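Section 4: Setting up the water table

Right, this is the bit of the Skikside day guide I get the most emails about, so I've had another go at it. It covers the drinks spot only. Food is in section 5.

1. Wipe the table down and let it dry. I use a plain damp cloth (sprays leave a smell that gets into paper cups, I swear).

2. Bottles go on the left, cups on the right. Leave a decent gap between them so people aren't knocking elbows when they pour.

3. Put the cups out one at a time, right way up, and keep the rest in their sleeve. A sleeve holds up to 70 and it's much easier to carry a half-used one home than a wobbly stack!

4. Take the cap off a bottle only when someone wants a drink. Caps go straight in the little tub for the recycling run.

Note: paper cups are very light when there's nothing in them. If you're outside at Prevgate, set them down last, on the side away from the wind.

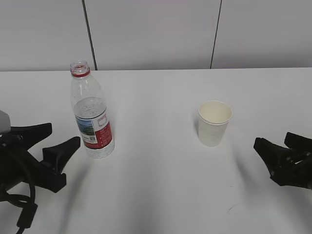 Rodel Magbanua wrote in to say he pours before he carries, never after, and that a cup filled to a finger below the rim gets across the hall without a drip. He also reckons the left-right thing should be flipped for left-handers, and fair enough, flip it if you like.

5. As bottles are finished, move them off the table. Leave the label on, our depot takes them either way, but do squash the bottle before it goes in the bag.

Caution: don't refill a bottle somebody has drunk from and put it back out for sharing. Use the Cumero jug for top-ups.

6. At pack-up, used cups go in the general bin unless your council says otherwise. Check first, the rules changed on us in May.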